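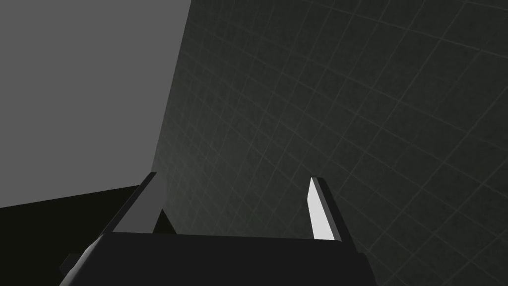

Page last changed: October, 4:40 p.m.

Reading time: 4 min

FOR IMMEDIATE RELEASE

Bellstead Opens Stirar, a Practice Room for People Who Teach Robots by Remote Control

Bellstead, which makes software for teaching robots to do jobs that people find dull, today released Stirar, a simulated practice room where operators can learn to drive a gripper before they are trusted with one that costs money.

In Stirar, the operator looks out over the gripper from just behind it, with two fingers ahead and a dark gridded wall past them. Decoration is minimal. The design team asked for a budget to improve the wall and was given a budget for the hand controller.

The idea behind Stirar is an old one. A person moves a hand controller, the simulated gripper follows, and the software records both. Do that enough times and a robot can be trained on the recordings. Do it badly enough times and a robot can be trained on that too, as several early customers of Bellstead's first product, Ccori, were kind enough to report.

"Most of what goes wrong in a demonstration goes wrong in the person," said Gunnel Blomqvist, head of operator training at Bellstead. "They overshoot, they stop to think, they scratch their nose while holding the controller. The robot learns the nose part beautifully. We wanted a place where people could get that out of their system."

Stirar was built from 1,148 demonstrations recorded during an in-house trial over the summer. Sixteen operators took part, among them two from accounting who had been told it was a lunch. Of the recordings, 176 were thrown out in review, most for long pauses and a good number for what the review form calls "unexplained circling." The rest make up the starter library that ships with the product.

New operators begin with an open gripper and nothing to pick up. They spend the first lesson approaching, stopping, tilting and backing away. Trial participants described this lesson as "calm," "fine" and "is there more." There is more. Stirar has six lessons, ending with a two-handed transfer that Blomqvist completed on her ninth try and would like it known that she completed.

Every attempt is scored on smoothness, wasted motion and hesitation. Operators can replay a run at any speed, including a slow one that Bellstead recommends viewing alone. Supervisors can mark a stretch of a recording as good, poor or "keep for the holiday party," the last of which has no effect on training data and was supposed to come out before launch.

Finished recordings can be exported to Plerent, the company's training package, or saved in a plain format for shops that have their own way of doing things and do not wish to discuss it. Existing Ccori recordings can be brought in as well. The importer will flag the pauses.

Stirar does not teach force. A simulated finger presses as hard as it is told to and has no opinion on the matter, so operators will still need supervised time on real hardware before they handle anything that dents. Bellstead advises customers to treat a good Stirar score the way they would treat a good score in a driving game.

"I have been asked if this makes the operator's job easier," Blomqvist said. "It makes it easier to see what you did. Some people have not thanked me for that."

Availability

Stirar is available now to current Plerent customers at no added charge. Others can request a trial seat through the Bellstead sales desk. It runs on an ordinary office computer with a supported hand controller. A mouse will also work, in the sense that a spoon will dig a hole.

An update planned for next spring will add left-handed controller layouts, which both left-handed members of the trial group requested in writing, repeatedly.

About Bellstead

Bellstead makes tools for recording, reviewing and reusing human demonstrations for robots. Its products are Ccori, Plerent and Stirar. The company is aware of how the names sound together.

Press contact: Gunnel Blomqvist, until the press office hires somebody.

Filed under: Product News / Remote Operation / Training

Comments (4)

gripwright
Does the Ccori importer keep the original timestamps? We have two years of those files and I'd like to not redo them.

Bellstead Support
@gripwright Yes, timestamps carry over. Pauses are flagged but nothing gets trimmed unless you tell it to.

marlo_t
I was one of the accounting people. There was no lunch.

deskpilot
Tried lesson one with a mouse. The spoon remark is fair. Any chance of seeing the score breakdown per finger?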